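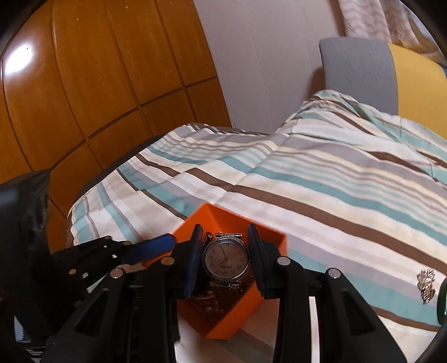
Wristwatch held by the case between the ridged pads, over the orange box.

Citosstead Small Items: finger pad comparison

Welcome! We wanted to know which finger pads cope best with small, shiny, awkward things, and jewellery turned out to be a brilliant test. The set holds 1,701 short recordings made with hand-held grippers in ordinary homes in Pondton, all picking from open boxes and trays.

Pads compared
Bultard ridged: 4 pads per gripper, two on each finger
Van der Merwe smooth: same size, softer face

What's inside
clips/ video, one file per pick
widths/ jaw opening, 20 readings a second
labels.csv pad type, item, result (held, slipped, missed)

300 clips are kept back for testing, so please don't train on those.

Things to know
Watches are great fun to grip by the case, but the bracelet can snag on whatever is underneath. Snags have their own column in labels.csv. The lens is very wide, so straight lines bow near the edges; run undistort.py first if you need true shapes.

Version 2, 7 June 2021. Maintained by Naledi Zwane. Corrections to the labels are very welcome!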